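Favonel questions claims made for "easy grip" bottles
April 17, 2026

Household goods tester Favonel has seen plenty of packaging sold as easy to handle. It is not convinced. Of 2,186 shoppers who answered its survey, only 7 could name a bottle they found easier to pick up once it had tipped over.
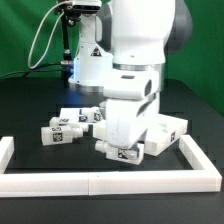
Small white bottle-shaped pieces on a black tabletop, several with square markers.

"Makers test bottles standing up," said Hazel Esposito, head of packaging at Favonel. "Cupboards are less kind. I'd like to see their figures."

Bunum and Vollorer have been asked for theirs. Full findings are due in July.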